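How Do You Buy a Robot? (A Money Guide for Kids)

Hi again from the Prilport Kids' Workshop page. Last time — how robots move. This time, the boring part. Except it isn't that boring. MONEY.

Lots of you wrote in asking the same thing. "Can our club buy a robot arm?" Maybe. But first you need a plan, and a plan for money has a name. It's called a budget.

A budget is just a list. What you want, what it costs, what you've got. If the second number is bigger than the third one, back to the list you go.

Start with the job

Most people start with the robot. They see a cool one and they want it. Grown-ups do this too, all the time. Anju Upadhyay helps schools plan what to buy, and her first question is always "what's the job?" Not which robot. The job.

So pick one. Our pretend job for this page: stir a mug of coffee. Small job, right? You do it without thinking. Now think about it.

Where's the mug? How tall? Where does the spoon wait before it gets used? Who picks it up, you or the robot? Where does it go after? Does it matter if some spills?

Write all that down. Every answer can change what you need to buy.
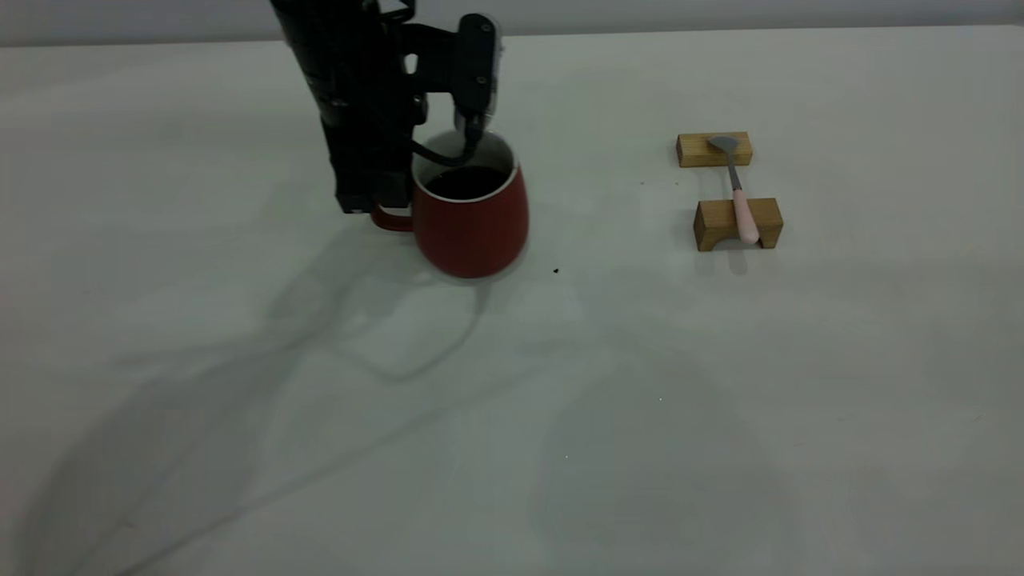 OK so now you know the job. Next is the shopping list, and it's longer than you think.

The arm. The big part. It has joints like your shoulder and elbow and wrist. Longer arms usually cost more. So do arms that lift heavy stuff. A spoon weighs hardly anything, so don't pay for an arm that can lift a motorcycle.

The gripper. That's the hand. Lots of arms are sold WITHOUT one. Really! Kids get very mad about this one and so did Pankaj Prajapati, who runs our workshop, when he bought his first. The box came, he opened it, no hand. Read the page that says what's in the box. Read it twice.

The controller. A computer that tells the arm what to do. Sometimes it comes with the arm, sometimes not.

Cables. Boring, but you need them. They have to be long enough for the arm to move around and not so long that they catch on things.

Something to hold it down. When an arm swings fast it pushes on whatever it's bolted to. A wobbly desk is no good. You might need to buy a table too, and now your budget has furniture in it.

Safety stuff. A big stop button, and a space where people don't stand when its moving. Don't ever skip this to save money. Cut something else.

The cheap stuff

Spoons, mugs, blocks, tape, paper towels. We call these props. They cost almost nothing next to the arm, so people forget to put them in. Then it's the first morning and there's nothing to stir with.

A coffee-stirring test doesn't need fancy props. A red mug, a spoon with a pink handle, a couple of wooden blocks from a toy box. Fine. You can lay a spoon across two blocks and you've got a spoon rest, no shopping needed.

Tip: get spares. Mugs break. Get the same kind each time, because a new mug that's taller or fatter can mess up a robot that learned on the old one. 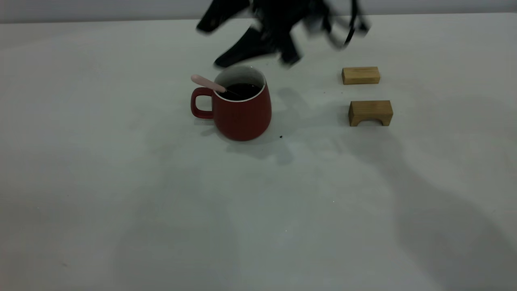 Page last changed: August

Let's do some numbers

Say your club has 2000 dollars. (Lucky club.) You find an arm for exactly that. Great, buy it?

No! You'd have zero left. No gripper, no table, no mugs. An arm with no hand, lying in a box.

So work backward. Start with all your money and take things away:

Take away the gripper, if it isn't included.
Take away the table and the bolts.
Take away the stop button.
Take away roughly 100 dollars for props and cables and bits.
Take away something for "oops."

Whatever's left is what you can spend on the arm. It will be less than you hoped. It's always less than you hoped.

What's "oops" money? It's for things you didn't know were going to happen. A finger on the gripper snaps. A plug is the wrong shape. Somebody drops the controller. You can't guess which one, so you keep a bit back for any of them. The grown-up word is contingency. (Hard to spell. I had to look.)

New, used or borrowed?

New costs the most. You usually get a warranty with it — a promise that the company will fix it for a while if it breaks.

Used costs less. But ask why they're selling it. Ask if the parts are still made. Ask to see it moving before you pay.

Borrowed or rented is good when you only need it for a short time. Say the science fair. Why buy a thing for one afternoon?

Anju tells schools to get 3 prices from 3 different sellers before picking. It's called getting quotes. Sellers are used to it, they won't be upset.

When she did it for the Stosov after-school club the cheapest price looked amazing. Then she read the bottom of the page. Shipping was extra. Gripper was extra. Even the power cord was extra. Added up it was the most expensive of the lot.

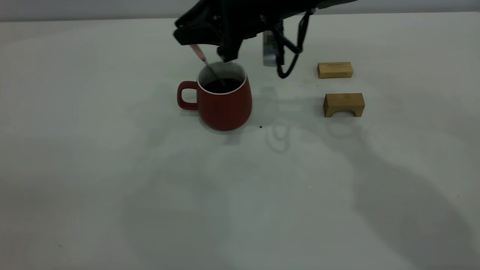
And it doesn't stop when the box arrives. Robots keep costing money after you buy them, kind of like a dog does. Electricity, not much. New gripper pads when the old ones wear down. Repairs. And time, which is a cost too even though it isn't in the price. Somebody has to set the arm up, teach it the job, and wipe the table if it makes a mess.

So ask how long you want to keep it. If you'll use it for five years, split the price into five and look at one year's share. Sometimes a pricey robot that lasts looks better that way than a cheap one that dosen't.

Also ask... do we even need a robot? For one cup of coffee, a person with a spoon wins. Easy. No budget meeting. But maybe your club wants to learn how robots handle liquids and small tools, and then the coffee is just practice. That's a good reason! Put the reason at the top of your plan so the people with the money can see it.

Words from this page

Budget: your list of money in and money out.
Quote: a price a seller gives you before you buy.
Contingency: oops money.
Warranty: a promise to fix it.
Gripper: the robot's hand.
Prop: a thing the robot practices with.

Your turn

Pick a small job in your house. Feeding the fish, sorting socks, whatever. Make the shopping list for a robot that does it. Everything, even the tape. Then get a grown-up to help look up prices and add them up.

Send your lists to Pankaj at the workshop, he's putting the best ones on the wall by the door. The Grollach page is next, all about motors. Still writing it.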